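Skerbridge Community Boards > House and Home > Cleaning and Clutter

Thread: Does the "one bin per room" method work for anyone past the first month?

tallowfen
Posted 7:42 am

My sister-in-law gave me the Trolness decluttering workbook and I have read it twice now, and I still can't work out why people swear by it. For those who have been spared: you put one open bin in each room. Anything that doesn't have a home goes in the bin. At the end of the day you empty it. That is the entire idea, and it takes the workbook 11 chapters to say so.

I did it faithfully for all of November. What I have now is a set of bins with stuff in them. The stuff used to be on the counters, so I suppose the counters look better. But I can't find the tape measure, and before I could at least see the tape measure.

Is there anybody here who has kept this going for longer than a month and can tell me what I'm missing? I'm not looking for the sales pitch. I've had the sales pitch.

gravelpath_6
Posted 8:05 am

Two years here. It works if you really empty the bin every night. Most people who say it failed stopped emptying it.

tallowfen
Posted 8:11 am

Sure, but that's a bit like saying a diet works if you stay on it. If I were the kind of person who put everything away every night, I wouldn't own the workbook.

gravelpath_6
Posted 8:14 am

Fair. But emptying one bin is easier than walking around the room hunting for things. It takes me the length of a kettle boiling.

mrs_oddsocks
Posted 8:50 am

Oh I have opinions on this one!! I did Trolness, and before that I did the Fedoruk thing with the colored dots (anybody remember the dots?), and before that I did nothing at all, and if you lined up photos of my kitchen from all three you would not be able to put them in order. The dots were the worst because they left glue on everything. I still have a colander with a green dot on it and I have no memory of what green meant.

What did help was getting rid of things. Boring, I know. But you can't sort your way out of owning too much, and I tried for years.
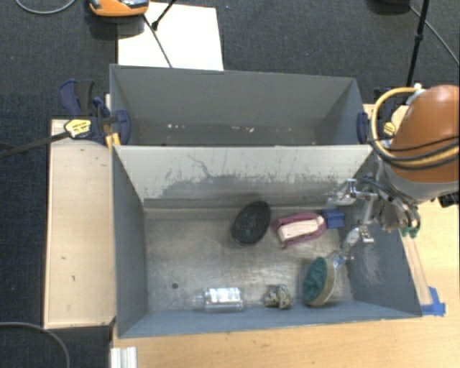
What I tried, in order
1. The dots. See above. Lasted until I ran out of dots.
2. One bin per room. Fine in the bathroom, hopeless in the kitchen, and in my son's room it became furniture.
3. Two bins, one for "belongs in this room" and one for "belongs somewhere else." Better! But the second one never went anywhere.
4. Giving stuff away every time the car was going into town regardless. Still doing this one.

quillback
Posted 9:27 am

Number 3 is what I do and I'd stick up for it. The trick is that the second bin has to be small. If it holds a week of junk you'll give it a week of junk. Mine is barely bigger than a shoebox and it annoys me into dealing with it.

tallowfen
Posted 9:40 am

The workbook says the opposite. It says to buy a generous bin so that you "never meet resistance." Then there's a page at the back where you can order the generous bin. I'll leave that there.

hobnail
Posted 9:58 am

Ha. I noticed that page too. Mine came with a discount card.

For what it's worth I don't think it's a scam exactly. I think somebody had one decent idea and a publisher wanted a whole book. You could fit the useful part on an index card.

gravelpath_6
Posted 10:16 am

You don't have to buy their bins. I use an old dishpan. I think it's unfair to judge a method by the order form at the back.

hobnail
Posted 10:20 am

I'm judging it by the 11 chapters in front of the order form. There is a chapter on how to stand when you drop something in the bin.

gravelpath_6
Posted 10:22 am

OK, that chapter is silly.

northlight_annex
Posted 11:34 am

Different question for the group. The workbook claims the average home has 1000 things in it with no fixed place. Where does that come from? I looked for a source and there isn't one. No note, no study, nothing. Then I saw the same number in a Cerkix storage catalog, also with no source, and I started to wonder who was copying who.

quillback
Posted 11:51 am

It's a number that sounds good. What counts as a thing? Is a box of paper clips one thing? If not, I passed a thousand in the desk drawer.

mrs_oddsocks
Posted 12:03 pm

My button tin alone!!

tallowfen
Posted 12:15 pm

That figure bothered me too. It's on the first page and everything else leans on it. You read it, you feel bad, you keep reading. I don't doubt that I own a lot of stray stuff. I just don't like being told how much by somebody who hasn't been in my house.

saltmarsh_kettle
Posted 1:30 pm

I'm going to be the awkward one and say it changed things for me, and I came in doubtful. I have a bad hip, and going up and down stairs with one object at a time was wearing me out. Collecting it all in one place and making a single trip is a real help. I couldn't tell you if the number on page one is true and I don't much care.

I will say I only do it in two rooms. The rest of the house can look after itself.

tallowfen
Posted 1:44 pm

That's the first argument for it that makes sense to me, thank you. The workbook doesn't mention stairs once. It's all about calm.

hobnail
Posted 2:02 pm

Agree, that's a proper use. It's also something my grandmother did with a basket on the bottom step, and she never charged anybody for it.

gravelpath_6
Posted 2:19 pm

Plenty of good advice is something a grandmother did. People still need to hear it from somewhere. I grew up in a house where nothing got put away, ever, and I had to learn it from a book. I'm a little tired of hearing that it's all obvious.

hobnail
Posted 2:31 pm

Point taken. I didn't mean it as a dig at you. I do still think the price is steep.

northlight_annex
Posted 3:08 pm

Skerbridge library has the workbook, by the way, for anybody who is curious and doesn't want to pay. Somebody has already filled in the worksheets in pencil through chapter 6 and then stopped, and I found that more informative than the text.

mrs_oddsocks
Posted 3:15 pm

Chapter 6 is the garage, isn't it? I'd have stopped there too.

tallowfen
Posted 3:22 pm

It is the garage. You're supposed to do it in one afternoon. I have a garage with a door I can't fully open — one afternoon would get me to the door.

quillback
Posted 3:49 pm

For garages I'd forget bins completely. Open shelves, nothing stacked in front of anything else. I got secondhand ones when the Fedoruk hardware store was clearing out its back room and they've held up well. Once something is at the bottom of a bin in a garage, you will buy a second one before you find the first. I own three staple guns.

saltmarsh_kettle
Posted 4:10 pm

Shelves are fine until you put bins on the shelves. Ask me how I know.

wrenhouse
Posted 5:26 pm

Has anybody tried just setting a date for the bin? I don't bother with nightly. Mine gets tipped out on the first of the month, on the bed, so I can't go to sleep until it's sorted. It's unpleasant but it gets done. Whatever I haven't gone looking for in that time usually gets given away.

tallowfen
Posted 5:41 pm

I like this better than anything in the workbook. How full does it get?

wrenhouse
Posted 5:50 pm

Full. The kitchen one takes about 2 hours if I'm being picky, less if I'm in a mood. The hall one is mostly gloves.

gravelpath_6
Posted 6:03 pm

I couldn't live with it sitting there for a month. But if it suits you, good.

hobnail
Posted 6:12 pm

The bed part would not go over well in this house.

tallowfen
Posted 8:37 pm

Reporting back. I tipped out the kitchen bin on the table tonight. The tape measure was not in it. I did find the spare key to the shed, a birthday card I never mailed, and the order form for a second bin.

Going to try the small one for somewhere-else stuff like quillback said, and keep one at the foot of the stairs. The other bins are going in the car. If anybody near the Trolness end of town wants them, they're free, message me before the weekend.

mrs_oddsocks
Posted 8:44 pm

Try the coat pockets for the tape measure. Mine is always in a coat.

tallowfen
Posted 8:58 pm

Checked the coats. Found a different tape measure.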